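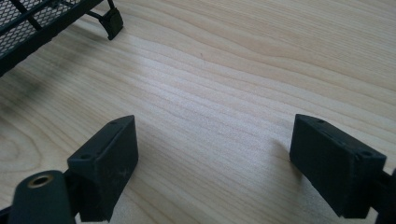 Does a bigger clock face on the lock screen mean people unlock their tablet less often? In our logs it did, though the drop was small and mostly came from people who only wanted the time.

4.2 Glance behaviour and small single-purpose apps

Setup first. We took Zarnine, a clock and calendar app with one screen and hardly any settings, and put it next to Sollico, which does the same job but adds weather, notes and a news strip. Both run full screen. Both were pre-release builds, so crashes are logged but not scored (see 4.4). Same tablets for both groups, same brightness, notifications left as people had them.

Participants: 37 in total, recruited through two evening computer classes and a mailing list. Each had the tablet at home from early February. No training beyond a one page sheet. We asked them to use it as they normally would, which is vague, we know, but earlier pilots with stricter tasks gave odd results. People opened apps because they felt they ought to.

The log format is Cao, cut down to four fields: wake, unlock, foreground app, sleep. A "glance" is a wake with no unlock, under the cut-off used in 4.1. Anything longer goes in as a session. Wakes triggered by charging were removed by script and then spot checked by hand.

Figure 3. Tabletop condition, close view.

Results. After cleaning there were 459 sessions from the Zarnine group and 252 from the Sollico group. The groups were not the same size so the raw totals shouldn't be compared directly. Per person the gap narrows a lot but it doesn't go away. Zarnine sessions were shorter and ended sooner, often with nothing touched. Sollico sessions drifted. Someone opens it for the time, reads a headline, goes to the browser, and the clock is forgotten. We see that pattern in most of the Sollico logs and hardly ever in the others.

Glances went the other way. Large numerals, readable from across a kitchen, and people stopped picking the tablet up. Several said so in the exit form without being asked. One wrote that it had "turned into a clock that happens to do email". Two people disliked this and said they would rather have a real clock.

Start-up time matters more than we expcted. The Zarnine build opened in around 700 milliseconds from cold, and Sollico was noticeably slower, mainly the weather call. We tried a build with the weather switched off and the complaints about speed stopped, although people then complained that the weather was missing.

Limits. Self-selected group, mostly retired or working from home. Short trial. One tablet model only. The Sollico build was updated part way through and the update moved the settings button, which produced a small burst of long sessions that we left in. Taking them out changes the averages slightly but not the order.

We did not test phones. The Clediritz toolkit used for logging has no phone version yet, and porting it was outside the time we had. Battery figures were colected too but the readings are coarse and are given in the appendix without comment. Section 4.3 looks at what happens when the same two apps are snapped to the side of the screen next to a document.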